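2021-05-16

Cell rules, second pass (Peterura bench)

Sunday in the lab, so it's quiet and I can finally write up the rules for the cloth bench. The old sheet has been taped to the door since March and half of it is about the previous arm. The other half says things like "be careful near the gripper," and I think I wrote that one myself, sorry everybody. Umut Ersoy and I went through it line by line last week over two lunches, and this is my attempt to get what we agreed on into one place before I forget which of the crossed-out versions won.

Koveck logger is on version whatever-it-was-on-Friday, I didn't update. Slow mode is capped at 200 mm/s in the controller config, checked this morning before I powered anything up. Ran shirts on and off through the day and stopped to scribble whenever a rule felt wrong in practice.

What counts as a start

This is the one we argued about most. The old sheet said "place garment, start trial." Fine, except that three of us were doing it three ways. I was smoothing the shirt out a little first, without even noticing I was doing it (Umut caught me!), and he was dropping it from shoulder height, and the Lesberg people, when they visited, balled it up in both hands and set it down like a bread roll. All of those are okay ways to start a shirt. They're just different starts, and if we mix them up the log is mush.

So, new rule. Mat clear first, and I mean clear: no tags, no pen, no roll of tape, no second garment waiting its turn. Then one garment goes on from above, let go, hands out. No fixing. If it lands ugly, it lands ugly, and that's your start. If part of it goes over the edge of the table you pick it all up and do it over, and you write "redo" in the notes column. I don't care how many redos there are, I only care that they're written down.

And please look at the mat while it's bare. You get a good view of the surface at that moment and at no other time in the run. If there's a ridge or a sag or a dark spot you don't recognize, put your hand on it (arm stopped, see below) and find out what it is. A fold in the mat under a shirt looks an awful lot like a fold in the shirt once the vision side gets hold of it, and I've lost an entire afternoon to that before.
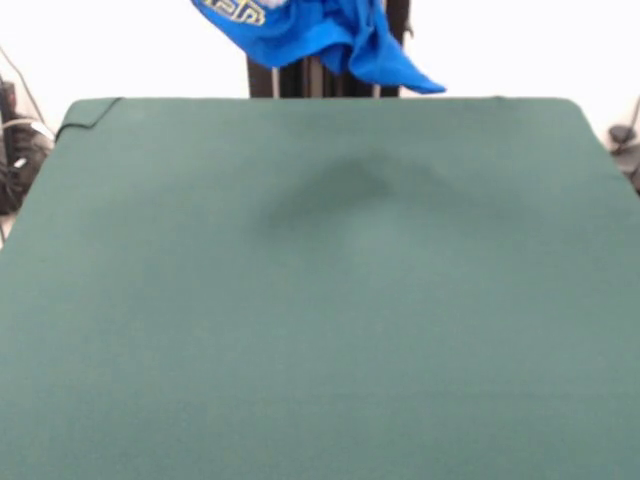

Blue cloth up off the mat, nothing on the green. Darker patch near the middle: smooth the mat down and look again before starting.

I've added "mat check" as its own line on the run sheet, with a box to tick. Umut thinks boxes to tick get ticked in advance in a nice neat column, and he's probably right, I've done it. His idea was to have the logger refuse to open a new run until you type a word for the state of the mat. Any word. "Flat" would do, "lumpy" would do. I like that a lot more than a box. Have to ask whether Koveck can take free text in that field or if it's numbers only.

Hands in, hands out

The big one, obviously. Here's how it reads now, and I want this on the door in large type:

1. Nobody reaches over the mat while the arm is enabled. Paused is still enabled. Slow mode is still enabled too.
2. To touch the garment, stop the arm with the stop button and keep the pendant with you while you reach. Don't hang it up, don't hand it to someone.
3. Say "hands in" out loud. Say "hands out" when you're done. Yes, even if you're alone. It feels silly for a day or so and then it's a habit, and habits are what you've got left at six in the evening.
4. The person who stopped it is the person who restarts it.

Number four came out of a conversation about handovers. Two people at the bench is a lot riskier than one, I think, and for a while I had it the other way around in my head. With one person there's no doubt about who's reaching. With two, each of you figures the other one is watching. So rule four is there and there's no exception to it, even for me when I'm in a hurry to get to the bus.

Umut wanted a fifth one about long sleeves and lanyards. I left it off the list because it's already in the building rules at Chege, and I'd like ours to stay short enough that a visitor reads to the end. Happy to lose that argument though. If anyone feels strongly, pencil it in.

Where the fingers wait

We never had a rule for this and we need one. Between the garment going down and the first grasp, where is the gripper? I had mine parked way up high and off to one side, and Umut had his hovering close to the cloth so the first move is short. His way saves time. Mine leaves more space for hands. We ended up with both, in sequence: the gripper stays at the high park pose until somebody has called "hands out," and after that it may come down to the hover pose. High park is 465 mm above the mat, measured to the fingertips (to the fingertips! the old number was measured to the flange and that bit us). The hover height depends on the garment and goes in the run notes.

From the hover you wait. There's a 3000 ms dwell in the script before the first grasp, and I don't want to see it edited down to make the runs go quicker. It's there so that a person standing at the table gets a proper chance to look and hit stop. Use the time. Look at the fingertips, look at the pile, and ask yourself if anything under there could snag. Zippers and drawstrings are the usual suspects. T-shirts are pretty forgiving.
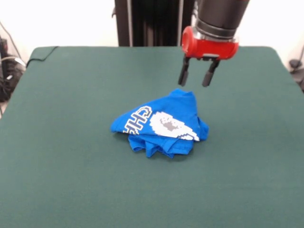

Fingers pointing down over the bunched T-shirt, just above and behind it, with a gap between them.

Small thing about prints. A printed shirt is useful because you can tell from the lettering which way up the top layer is, and so can anybody reading the notes a month later. Plain shirts are hopeless that way. So the note for a printed one should mention the print: letters visible or hidden, and which way they run. Write only what you can read. If you can make out three letters, write three letters. Don't fill in the rest from memory just because you know the shirt. I went back through some of my March notes and I'd clearly been writing down the shirt I had in my head.

What we call a contact

Okay, so this is definitions, bear with me. "Touch" and "press" and "grasp" were all being used for the same thing in the log, and also for different things, depending on who was typing.

Touch: a finger meets the cloth and the cloth doesn't need to do anything about it.
Press: the gripper is pushed against the cloth, fingers not closed on it.
Grasp: fingers closed, cloth between them.
Lift: cloth leaves the mat. Partly is fine, write "part."
Drop: you had it and then you didn't.

If you aren't sure, the order above is the tiebreaker, pick the earlier one. A press you logged as a touch is a small mistake. A press logged as a grasp makes our grasp rate look like something it isn't. We told Lesberg that we'd share the rate with the definition printed right next to it, and I'd like that definition to be one we both recognize. The target in the Peterura plan is 98 percent and I'm not going to pretend we're near it by being generous with words.

Umut asked what happens when the gripper nudges the pile along the mat without getting hold of it. I say press, and write "moved." He says it should have its own word. Left open for now.

The floor

I always leave this for last and then do it badly, so this time it gets a proper section. The table gets all our attention and meanwhile everybody is walking around on the stuff that feeds it. Rules, such as they are:

Walk the floor once before power up, all the way around the table. Feet first, eyes down.

Nothing gets plugged in or unplugged while the arm is enabled, and that includes "just the light."

Any cable that crosses a spot where you'd stand to hit stop gets moved or taped down before the first run. The route to the stop button is the one path that has to be boringly clear. I'd rather have an ugly loop over by a post where no one steps than a tidy straight run across the place where I'm going to be backing up in a hurry.

Slack near the gripper gets checked at full reach, by jogging there slowly, with one person watching the coil and nothing else. If it goes tight, stop, add slack, do it over from the beginning.

Power strips where you can see all the plugs. If one has to move, tell the next person, and put it in the book.

I wrote most of that sitting on the step stool, looking at the floor from higher up, and I recommend it. You see the loops as shapes, and it's much easier to tell which ones somebody is going to put a foot through. There are a lot of black cables on our white tile. Tomorrow's job for me is labels at both ends, starting with the tangle off the corner and then the loops by the power strip. 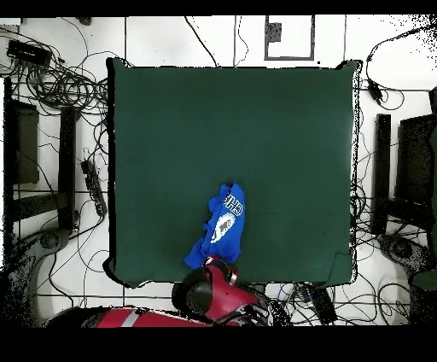
Still open

Does Koveck take free text for the mat state? I'll ask.

A word for "pushed it but didn't get it." Umut has until Wednesday to come up with a good one or it stays "press, moved."

Who signs off on changes to the dwell. My vote is that two people initial it in this book, and the old value stays readable next to the new one.

Lanyards, see above.

New door sheet needs printing, large type, and take the old one down this time, don't tape over it. I've left the draft in the Peterura folder under "bench rules." Scribble on it all you like, just use a color that isn't mine (I'm blue).

Arm is off, pendant is on its hook, shirts are in the bin under the bench. Mat's staying on the table overnight, so please do the mat check before your first run!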